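厨房台面与墙面接缝重新打胶的做法

台面后沿与墙面之间的接缝用久之后，常见的问题有发黄、发霉、局部脱开。只要台面没有下沉，墙体也没有返潮，一般不必动台面，把旧胶清掉重打一道即可。下文以石英石台面配乳胶漆墙面为例，瓷砖墙面的做法基本相同，差别在清胶一步。

材料与工具

中性防霉硅酮胶一支，颜色与台面或墙面相近。本站用的是 Grivine 的瓷白色，Senthorpe 也有同类产品。酸性胶固化时释放醋酸，对天然石材和金属件有腐蚀，不要用在这个位置。另备胶枪、塑料铲刀、美工刀、美纹纸、无水酒精、无绒布、刮胶板。缝宽超过 5 毫米的，加备闭孔泡沫棒。

清除旧胶

美工刀刀片放平，沿台面一侧和墙面一侧各划一刀，刀尖不要扎进漆膜。划开后从一端把胶条整条拉出。残留部分用塑料铲刀推掉，推不动的涂除胶剂，静置时间按包装说明。乳胶漆墙面不宜大量使用除胶剂，容易起皮，可改用刀片分次刮薄。瓷砖墙面没有这个限制。

发霉的缝，清胶后用稀释的含氯漂白水擦一遍，再用清水擦净。漂白水不得与酸性清洁剂混用。墙上有插座的，先断开对应回路，抹布拧干后再擦，液体不要喷向面板。 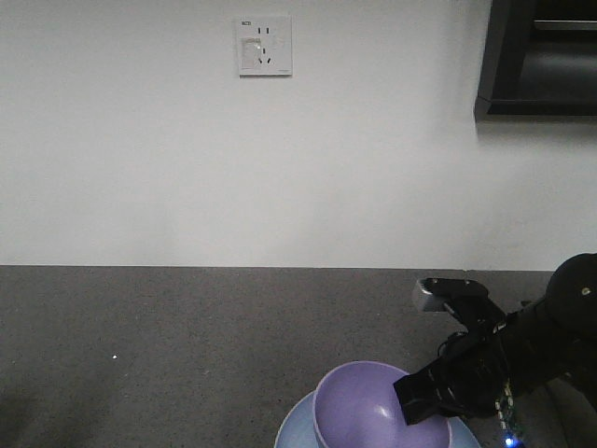
打胶前需要等接缝干到什么程度？
缝内无水迹，用干纸巾压入后取出不见潮印。水洗过的缝至少放置过夜，梅雨季节可用冷风吹，不要用热风枪。

贴美纹纸

干透后，用酒精擦拭缝两侧，挥发后贴纸。墙面和台面各贴一条，纸边距缝口 2 毫米，两条纸保持平行。转角处把纸剪断后对接，不要折叠，折叠处会渗胶。贴完用指甲沿内侧边缘压一遍。

缝宽超过 5 毫米时先塞泡沫棒，棒径略大于缝宽，塞入后顶面低于台面，留出胶层厚度。胶只粘两侧、不粘底部，后期台面轻微位移时不易撕裂。

打胶与刮平

胶嘴按缝宽斜切，切口宁小勿大。胶枪与缝成 45 度，匀速推进，中途尽量不停。长台面可分段，每段打完立即刮平。刮胶板一次拉到底，反复刮会起毛边。多余的胶刮到废纸上，不要抹回缝里。

美纹纸在表干之前揭掉，向缝的外侧斜拉。表干后再揭，胶边会被带起。揭完如有细小毛刺，手指蘸少量洗洁精水轻抹一次。

固化

固化时间以包装标注为准，低温或干燥环境会延长。我们在 11 月施工时，室温偏低，放了 2 天，其间台面后沿不沾水，不放重物。胶体较厚的部位用手指轻按，仍有软感的继续等。

常见缺陷

胶面有气泡：推进速度不匀，或胶嘴未贴住缝口。固化后切除该段重打，新旧胶搭接处斜切。

一侧脱开：多为该侧有油或粉化漆层。粉化墙面需先铲除浮层，刷界面剂，干后再打。

短期内再次发霉：检查水槽后方是否渗水，龙头底座也要看。水源不处理，换胶无效。

剩余的胶把胶嘴封紧，竖放于阴凉处。开封后存放过久的，先在废纸板上试打一段，不能正常固化就整支丢弃。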